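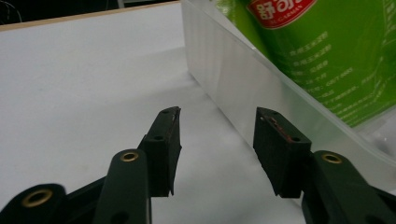 Page last changed: Jul 2, 2019

Search tips, rooms, stains Go

Can a Machine Put the Groceries Away Yet?

Every February I get a little stack of letters asking when the robots are coming to do the housework, and I always mean to answer properly. So pour yourself something warm, because I've been reading up and pestering people, and I have opinions!

The short answer is that machines are fine at chores where nothing has to be picked up. A dishwasher sprays, a dryer tumbles, and the little round vacuums bump along under the sofa (mine, a Pellow, does a lovely job until it meets the fringe on the hall rug). Picking up is the hard part. A two-fingered gripper with flat pads will take hold of a box or a block very nicely, but think what's in your kitchen - soft pouches, floppy bags, a green package sitting behind the wall of a clear plastic container. You and I look straight through that plastic and reach over the rim without a thought. A machine has to work out where the wall is, and a clear wall with light streaking down it is a hard thing to find.

My old neighbor Ambros Holzer spent years fixing packing machinery at Dawber, and he tells me they had the same headache on the shop floor. Rigid cartons went through all day long. Bags slumped, folded over, and presented a different shape every time, so a person stood at the end of the line and straightened them. He still can't pass a bag of rice without squaring up the corners.

Akinyi Ndung'u wrote in with a more hopeful view. She runs a small stockroom and thinks we'll see a helper that can tidy one shelf long before we see one that can tidy a house. I think she's right, and I'd be happy with the one shelf!

In the meantime, a few habits that would suit a machine also happen to suit people, and I've been using them in my own pantry:

Stand pouches upright in clear bins, with the label toward you. They stop sliding about, and you'll quit buying a second bag of something you already have.

Leave a gap you can get your fingers into. I keep no more than three pouches to a bin, and I no longer have to empty the whole thing to get one out.

Pick a plain, light surface for sorting. Crumbs and small spills show up right away on white, and so does the twist tie you dropped.

Fold the empty top of a bag down behind the full part and clip it. It gives you (or your future robot) something firm to take hold of.

Wipe the bins when they start to look cloudy. Warm water and a drop of dish soap will do it - skip the scouring pad, it leaves scratches that never come out.

As for laundry folding, I'm saving that for another page, as I have a good deal to say about fitted sheets.

2,362 shares
61 comments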